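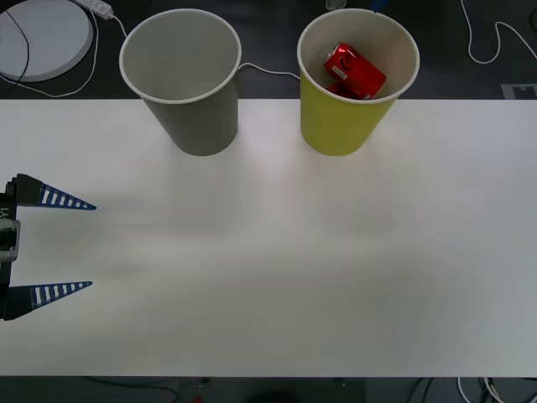
January 16, 2023

Port forwarding on the bench router, second go. Washington says it's fixed. I don't think it is, so I'm writing down what I did before I forget which box was where.

Complaint as it reached me: web page on the logging box opens fine from inside, times out from outside. Same for ssh. Ping from outside gets an answer, which Washington took as proof that the path is good. All it proves is that something with our public address answers ping, and the router does that by itself with every forward switched off. I switched them off and checked. Still answers.

Setup: provider modem, then the Anley router, then the old Polevia switch, then the logging box. Forward is outside port 1570 to port 80 on the logging box. Static lease ends in .42. The ssh forward is the same idea on another port, ignoring it until the first one works.

Things tried, in order:

Opened the page from a laptop on the same switch using the inside address. Works, quick.

Opened it from the same laptop using the public address. Works. This is the test Washington ran, and I don't accept it. The Anley has a loopback setting, it was on, so the request never left the building. Turned loopback off and the page stopped loading from inside, as you'd expect. Left it off for the rest of this so we stop fooling ourselves.

Opened it from my phone on mobile data. Hangs, then times out. No refusal, no reset. A closed port on that box sends a reset straight away (tried it from the laptop), so whatever is eating this does it silently.

Ran a capture on the logging box while the phone tried again. Zero packets from the phone. So it isn't the host firewall, whatever the forum thread Rosimeire sent me says. I dropped the host firewall for one attempt anyway so I wouldn't have to argue about it. No change. Back on now.

Then the modem. Elaine swore it was in bridge mode because she set it up that way in November. Logged in and looked at the WAN address on the Anley: 192.168.0.something. That is not a bridge. The modem is doing its own NAT and so are we. Either it was never saved or a firmware push put it back, and I have no evidence for either one. Elaine thinks firmware. Maybe. The modem log only holds the last 200 lines and they're nearly all DHCP noise.

Put it in bridge mode myself, saved, pulled the power, waited, powered up. WAN address on the Anley is now a public one and it matches what the outside sees. Checked that they match, you can get caught by carrier NAT there too.

Phone on mobile data, port 1570: page loads. Ten tries, ten loads. Capture shows the packets coming in with the phone's carrier address as source.

So why don't I think it's fixed. Crescencio tried from the Sanddale office and got seven out of ten. The three misses all fell in one stretch of roughly 30 seconds. The capture shows the first packet arriving and our reply leaving, then the same first packet again, as if the reply never got there. Could be his end, they have a filter of their own. Could be the Polevia, which has a port I've never trusted. I moved the uplink to a different port and he got ten out of ten, but he'd also got ten out of ten just before I moved it, so that tells us nothing.

Blažena suggests lowering the MTU. The packets being lost are tiny, I can't see how that would help. Not touching it without a reason.

Settings as left tonight: modem bridged, loopback off, port 1570 forward on, ssh forward off, host firewall on, uplink on port 5 of the switch.

Still to do:
Look at the modem again after its next restart and see if bridge mode stuck.
Crescencio to run the same ten tries from home, off the office filter.
Swap the Polevia for the spare if the misses come back. Only the switch, nothing else in the same go.
Ssh forward after all that. Please don't turn it on to "see if it works."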